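Folding With Hand-Held Grippers: Stuff People Ask Me

I'm Maureen Wainwright, and I look after the folding part of the Skorkmont project. I get a lot of the same emails, so I've put my answers in one place. Last updated 4 April 2020.

So where's the robot?

In the lab, waiting for us! We collect the folding data by hand. A person holds a gripper in each hand, folds some clothes, and a camera on the gripper records the whole thing. Later we train a policy on those recordings and run it on a two-arm setup. I love this way of working, mostly since I can hand somebody a pair of grippers and have them folding after a short practice (try doing that with a full teleoperation rig).

How much data did you collect?

400 folding demos across 68 pieces of clothing. Eckhard Gerlach did the counting and he'd want me to add that practice runs don't go into that total.

Why don't you fold on a nice plain table?

We did at first. The policy got really good at that table and pretty hopeless everywhere else. Now we fold on beds, couches, rugs, whatever people have. Busy prints are tough because the policy has to learn which shapes belong to the clothes and which belong to whatever is underneath. A black garment on a red cover full of white lettering is a fun one: the color difference helps a lot, but a patterned blue band along the edge gives it something else to sort out.

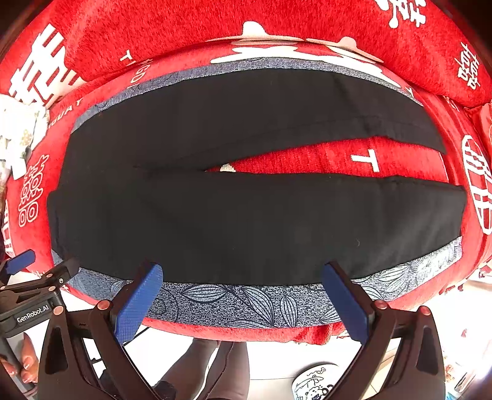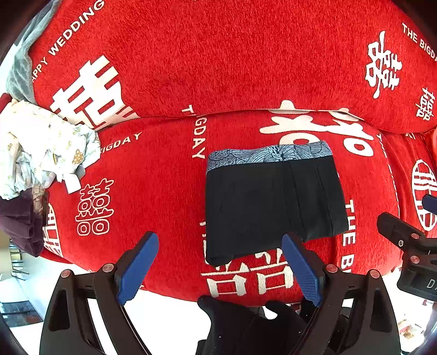

Can you use two grippers at once without them getting in each other's way?

Mostly, yes, though it takes some getting used to. You'll often catch the other gripper in the view, and we leave that in. The two-arm robot is going to see its own other arm all day long, so it may as well get used to the idea. We only throw out a demo if one gripper hides the clothes for more than 5 seconds.

Does soft furniture cause trouble?

Oh boy, yes. Cushions sink when you press down and the cover bunches up. If you pinch too deep you pick up the cover along with the shirt. I tell new people to come in low and slide under the edge of the cloth. Wolfram Lindemann prefers pinching from the top, and his demos train just fine too, so take my advice with a grain of salt.

How well does it work?

Better than I'd hoped on shorts and underwear, worse on anything with sleeves. In our November test, the policy trained on mixed surfaces folded 5 out of 8 garments it had never seen, on a couch it had never seen. The table-only one managed none of them. That's a small test and I wouldn't hang a big claim on it. We're planning a longer one.

What counts as "folded"?

Edges lined up to within two fingers' width, nothing hanging out, and it has to stay put when the grippers let go. Alfie Bickerstaff scores the results without knowing which policy did the folding. He's stricter than my mother.

Can I get the recordings?

Not yet. We're still checking them for faces and mail lying around in people's homes. Drop me a line and I'll add you to the list.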